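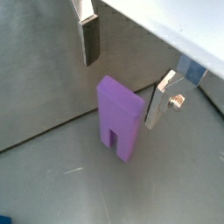

Frequently asked questions – gripper comparison, Edness test cell
Last updated Feb 7, 2025

Which grippers did you compare?
Two parallel grippers, the Grirkine and the Qureshi. Both were mounted on the same arm, with the same wrist camera and the same controller settings. We did 299 grasps with the first and 200 with the second. The difference comes from a cable fault in the second series, and we did not repeat the missing grasps.

Why do you use toy blocks and not real parts?
They are cheap, they come in clear shapes, and every lab can buy similar ones. The purple arch is our standard block for grasping from above.

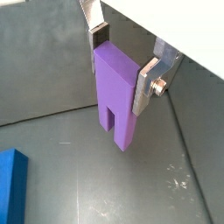
How hard should the fingers close?
Start with the lowest force at which the part does not turn when the arm stops. For the blocks we stayed at the same value in both series. Please do not copy our value for other parts, the finger pads make a big difference.

Can I use metal fingers without pads?
You can, but smooth plastic slides easily on bare metal. If you must do it, slow down the lift.

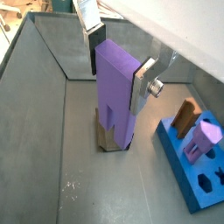
A reader from Wenotport wrote that with the Grirkine he gets a small sideways shift at every closing, and he asked if we have seen the same. We have. It became smaller after we did the homing again with warm motors. Write down the shift before and after, so you can compare.

Does the wrist camera need a new calibration after a finger change?
Yes, if the mount was opened. If you changed only the pads, a quick check over the sorter board is enough – move above a hole you know and look at the offset.

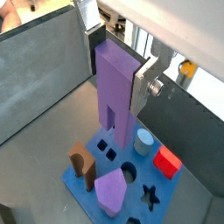
Purple arch in the gripper, over the blue sorter board.

Will you publish the raw logs?
We plan it for April. The logs of the Qureshi still need cleaning.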